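Rekura Grooming Tote, reviewed after a season of showing
Posted 24/10/2026 by Abdelilah Ghoneim

I bought the Rekura tote in September, the week before our barn took four horses to the Kulia schooling show, on the theory that a new bag would make me an organized person. My old one was a feed bucket. It had served me through 63 dressage tests and it smelled like all of them.
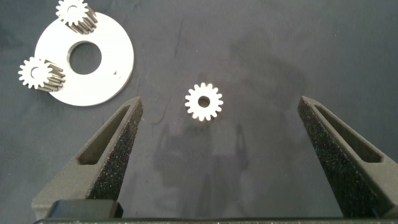
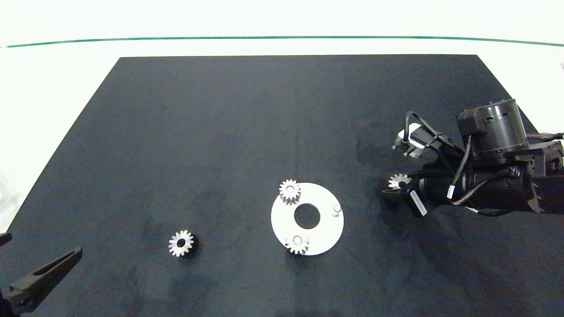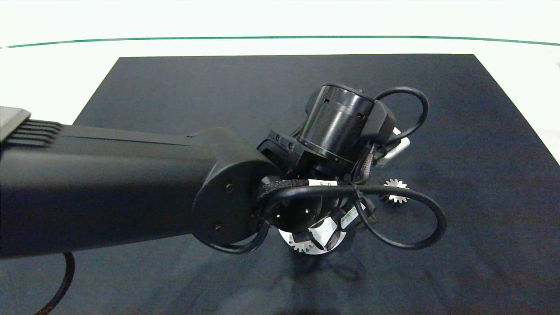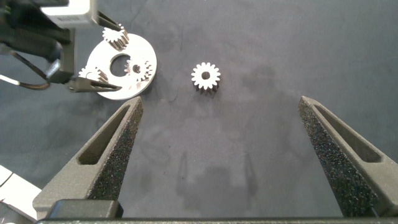 Does it hold everything you need for a show day?

It holds brushes, braiding gear, hoof oil, a spare pair of gloves and a folded cooler, provided you roll the cooler tightly and mean it. Boots need their own bag.

The outside pockets are the best part. There are three on each long side, deep enough that a hoof pick stays put when the tote goes over in the trailer, and mine goes over every time I brake. The elastic on the end pocket is less impressive. By the second outing it had relaxed into a sort of hammock, and my braiding bands now live in a sandwich bag like they did before I spent any money.

Rekura calls the base waterproof. I left it in the wash stall for an entire bath, with a gelding who believes hoses are a personal matter, and the brushes stayed dry. The lid is another story. It closes with a magnetic flap that holds beautifully until a horse puts his nose under it. My mare, El-Sayed Bluebell (she came with the name), had it open in the time it took me to find my number, and ate the mints, the paper around the mints, and one corner of my test sheet. We scored a 4 on the medium walk. I am not blaming the bag for that, though I did consider it.

The shoulder strap is wide and comfortable and comes with a buckle that works loose if you walk faster than a funeral. Ívar Gunnlaugsson, who stables next to me, has the Ivmont version, which costs more and has a proper metal clip. He has offered to let me hold it. His has no divider inside, so everything slides to one end and he digs for his sponge like a badger. I'd still take his clip.

Cleaning is easy enough. Pull out the divider, shake out the hair, hose the inside, hang it upside down on a hook overnight. The light tan lining was a strange choice for a product meant to hold hoof oil. Get the navy.

I'd buy it again at the sale price. At full price I'd want the elastic fixed and a latch that can outwit a mare. Three stars, and the bucket has gone back to holding feed.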